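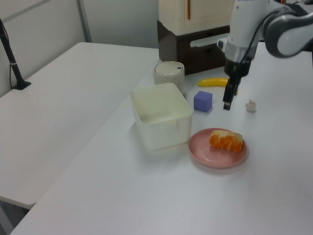
Fig. 2. White table top with small items on it, among them a yellow toy banana and a purple-blue foam cube.

SECTION 2: SETTING UP AND LOOKING AFTER A WHITE TABLE TOP

Revised April 2020

This section covers the Fekbridge table with the white top, from choosing a spot for it to getting felt-tip off it. The maker's own leaflet comes in the box and is worth keeping for the parts drawing. Its cleaning advice is another matter. It says the top "wipes clean", and then lists so many things you must not wipe it with that you may wonder what is left.

Where we disagree with the leaflet we say so. If your table is still under guarantee, read the terms before following us and not the maker.

Before you start

You will need:

The key supplied with the legs
A spirit level, or a phone with a level on it if you trust yours
A soft cloth, and a second one kept dry
Washing-up liquid
An old blanket or a flattened box
The spare foot kit (part 364), if the feet have been lost or the table came second-hand

You do not need the Calero surface kit. It is sold in the same shops as the table, often on the same shelf, and it consists of a cloth, a bottle holding 375 ml of cleaner and a card telling you to use the cloth with the cleaner. We have used it alongside warm water and washing-up liquid on the same top and could not tell the halves apart afterwards.

2.1 Choosing the spot

1. Look at where the sun falls during the day. The leaflet promises that the top will not yellow. It doesn't say over what time, or in what light, and the guarantee leaves out "changes of colour due to natural causes", so treat the promise as a hope.

2. Keep the table away from a radiator. If you can't, leave enough of a gap that you can hold your hand there in comfort with the heating on.

3. Check the floor with the level before you carry anything in. Old floors fall away towards the middle of the room more often than people expect, and a table is blamed for it.

4. Make sure you can reach every side of the table for cleaning. A side pushed hard against a wall will collect crumbs that you won't see until you move house.

Note: Many advice pages tell you to leave a new table unwrapped for a day so that it "gets used to the room". We have found no harm in this and no sign that it does anything either, apart from letting the smell of the packing go. Open a window.

2.2 Fitting the legs

1. Spread the blanket or the flattened box on the floor and lay the top on it, white side down. Shake the blanket out first. A single bit of grit underneath will leave a scratch, and no polish will take it out again, whatever the label claims.

2. Stand each leg on its plate and start all the bolts by hand. Do not tighten any of them yet.

3. When every bolt is in, go round with the key and bring each one up until it just grips.

4. Go round again and tighten fully. The leaflet says "until firm", which means little. Stop when the key begins to bend your fingers back. Past that point you are only wearing out the thread.

5. Turn the table over with 2 people. One person can do it, and the picture in the leaflet shows one person doing it with a smile, but that is how legs get twisted.

CAUTION: Never turn the table by standing it on two of its legs and letting it drop. The plates are held by short screws and will pull out.

2.3 Getting it level

1. Put the level across the middle of the top, first one way and then the other.

2. Find the leg that is short of the floor by pressing on each corner in turn.

3. Unscrew the foot on that leg a little at a time. Press the corner again after each turn.

4. If the foot runs out of thread before the table stops rocking, the floor is the trouble. Put a thin pad under the foot. Sarıgül felt pads hold up well on wood floors. On tiles they slide, in spite of the word "non-slip" on the packet.

5. Load the table as you mean to use it and check again. A table that stands still when bare may rock once there's a sewing machine on one end.

Note: Some owners fold paper under the foot and leave it there for years. It works. It looks poor, and it goes flat in damp weather, so you will be doing it again.

2.4 Everyday cleaning

1. Clear the top. Wiping round things leaves rings of dirt that show up on white much more than they would on wood.

2. Brush or shake off crumbs and grit before any cloth touches the surface.

3. Wring the cloth out in warm water with a drop of washing-up liquid. The cloth should be damp enough to leave a film and no more.

4. Wipe in long strokes from one side to the other.

5. Rinse the cloth and go over the top again in plain water. Most of the dull, streaky look that people write in about is dried soap.

6. Dry with the second cloth. Do the edges too. Water that sits along the joint where the edge meets the top will in time get under it.

We are often asked how often this should be done. The leaflet says daily. The people who wrote the leaflet do not have to do it. Wipe the top when it's dirty and after every meal if you eat at it.

2.5 Marks and stains

Try the mildest thing first and give it a fair go before moving on. Test anything new on the underside near a leg, where a mistake will stay your own secret.

Tea and coffee. Warm soapy water, left on for a few minutes under a folded cloth. If a brown ring stays behind, make a paste of bicarbonate of soda and water, rub it with a fingertip and rinse. Do not scrub. The paste is mild, but it is still a powder.

Felt-tip. If the pen says "washable", soapy water may do it. We say "may" after trying a packet in which red and purple plainly hadn't read the label. A little surgical spirit on cotton wool will lift most of what remains. Open a window and keep it away from flames.

Crayon. Lift what you can with the edge of an old bank card held flat. Wipe up the rest with soapy water. The trick with mayonnaise, much passed about online, does soften the wax. It also leaves you with mayonnaise to clean up.

Glue. Let it dry fully, then roll it off with your thumb. Smearing it about while it's soft only makes the patch bigger.

Colour from toys, foam and print. Dyed goods left lying on a white top in the damp or the sun can leave a tint behind. Newspaper is the worst of them. Move things about from time to time, and never leave anything dyed on a top you have just wiped.

Turmeric. Be quick. Once it has dried we know of nothing that shifts it completely, and we have tried most of what is sold. Sunlight fades it over some weeks, though as section 2.1 says, sunlight may do other things as well.

Grey streaks. These are usually metal rubbed off the bottom of a pan or the base of a lamp, and they look like scratches. Try the bicarbonate paste before you despair.

CAUTION: Do not use bleach, wire wool, oven cleaner or the rough side of a sponge. Do not mix cleaning products, even when each is harmless by itself.

About melamine sponges: these are the white blocks sold as erasers. They do remove marks. They do it by rubbing away a very thin layer of whatever they touch, and on a glossy top they leave a dull patch which you will see every evening when the lamp is on. Use one as a last resort.

2.6 Scratches and chips

1. Wash and dry the spot first. A good many scratches wash off.

2. Run a fingernail across it. If the nail doesn't catch, leave it alone.

3. If the nail does catch, fill the scratch with white repair wax, scrape it level with a card and buff it with the dry cloth.

4. For a chip at the edge, use a repair pen. The Trenus pen comes in a shade called "white", and the top comes in a shade also called "white", and they aren't the same. Hold the pen's cap against the table in daylight before you pay for it.

Note: We don't recommend painting the whole top. Every paint tin we have looked at promises a hard-wearing finish on "almost any surface". The word to look at is "almost".

2.7 Protecting the top

A wipe-clean cloth is cheap and does the job. Take it off now and then and dry underneath. Clear plastic sheets cut to size look smarter for the first month, then trap crumbs and damp beneath them, and some kinds stick.

Put hot pans on a mat. The leaflet gives the top as safe for "warm items", without saying where warm ends.

Cutting on the top is a bad idea with any knife, including a butter knife.

2.8 Regular checks

1. Tighten the leg bolts a month after fitting. They settle.

2. Check them again each August, or at whatever time of year you are likely to remember.

3. Look along the edges for lifting. Press a lifted edge back down with wood glue and hold it with tape overnight.

4. Turn the feet by hand to make sure they haven't seized.

If a bolt will no longer tighten, don't force it. Take it out and compare its thread with one from a sound leg. Replacement bolts are listed in the parts drawing, and a hardware shop will match one for much less than Fekbridge charges for postage. Section 3 deals with the drawer and its runners.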